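Talking to the member for Camholm North

The councillor for Camholm North has held the seat since a by-election in 2000, when the ward still took in both sides of the river. Before that came 21 years at Tkachenko, the joinery firm on the Trurside road, the last 6 of them as a shop steward. We met in the members' room at the town hall on 2018-01-26, between a planning site visit and a residents' surgery.

The first question was about the bus station, as most questions in Camholm are at the moment. The district wants to move the stands to the old Banico yard and sell the present site. The councillor voted against the plan in November and has not changed position.

"I've got no quarrel with the yard as a piece of land. It's flat, it's ours and it's been sitting there. What I can't get past is the hill. If you're coming back from the market with two bags and a bad hip, you're not walking up Trurside Lane. I asked for a stop at the bottom and was told it would be looked at. I've heard that before."

Supporters of the move say the present station is too small for the longer buses and that the sale would pay for new shelters across the district. The councillor accepts the first point.

"They do struggle to turn, I've watched them. But they could take out the taxi bay tomorrow and most of that would go away. I put that in writing and it's in the papers for the next meeting, page 2 if anybody wants to look."

Housing takes up more of the ward casework than buses do. Most of the letters are about damp, and most of the damp is in the flats behind the library, which were built quickly and have had the same windows ever since. A repairs programme was agreed last spring - the councillor pushed for it - but the work has started at the far end of the district.

"I understand why. The contractor was already over there. But I've got a family who've moved their beds into the front room, and I can't tell them a date. I'd sooner be shouted at with a date in my hand."

Asked whether the council should build again itself, the answer was yes, on a small scale. The councillor would like to begin with the garage courts, many of which are let for storage or not let at all.

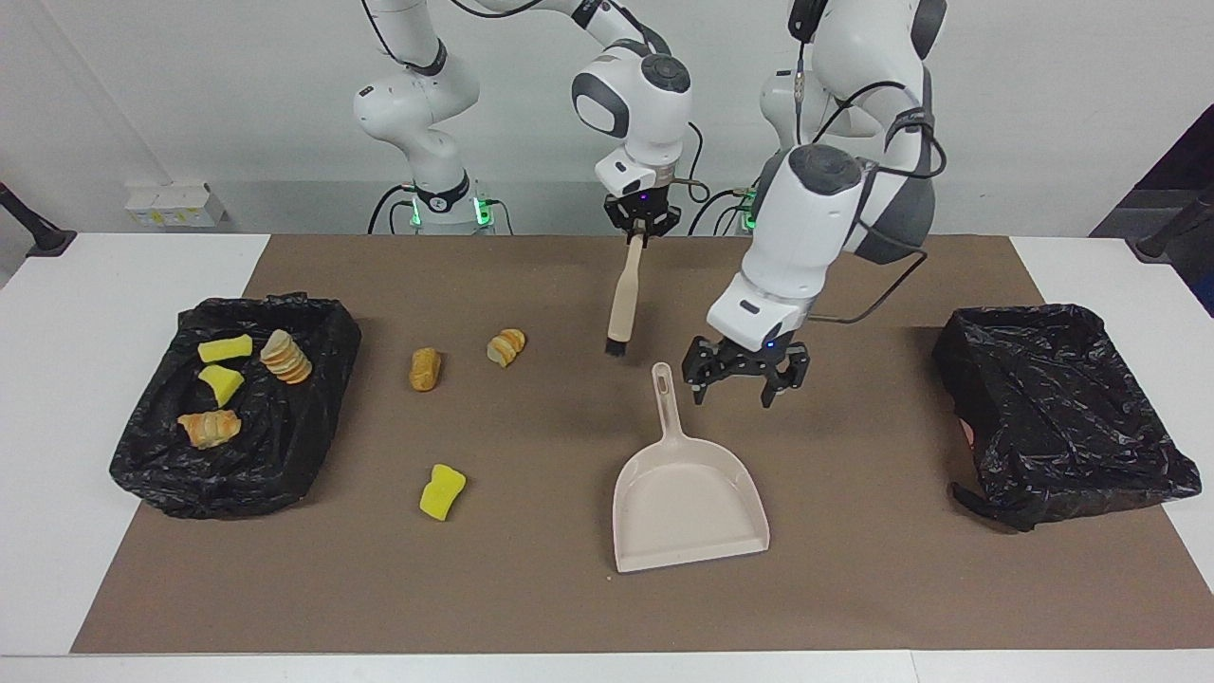 A hand brush held in the gripper of one of two robot arms.

Jobs came next. Years at the joinery works have left the councillor with firm views on training, and a dislike of schemes that last a few months and then change their name.

"When I started you had somebody stood next to you until you could do it. It cost the firm money and they moaned about it, but they had joiners at the end. Now I see youngsters who've been on three courses and never been paid for a day's work. The district is one of the biggest employers round here. We should be taking on apprentices in the depot, in parks, in the finance office, and keeping them."

A motion on this was put off before Christmas for want of time. It is due to come back with costs attached.

The councillor has been out of step with the group on a few votes, the best known being the one on members' allowances. There was some pressure to abstain. Has it caused lasting trouble?

"A bit of silence in the corridor for a week or so. Then somebody needed a seconder and it was all forgotten. You can't fall out for long in a building with one kettle."

On the boundary review, which could join the ward to part of Trurside, the councillor is cautious. The draft map puts the primary school in one ward and its playing field in another, and an objection has gone in.

"Draw it down the river. People know which side they live on. I've offered to walk it with the officers and I've got the boots in the car."

The next election is still a way off and no decision has been made about standing again. The surgery, in the room over the library, was due to begin at half past five, and there were already people on the stairs.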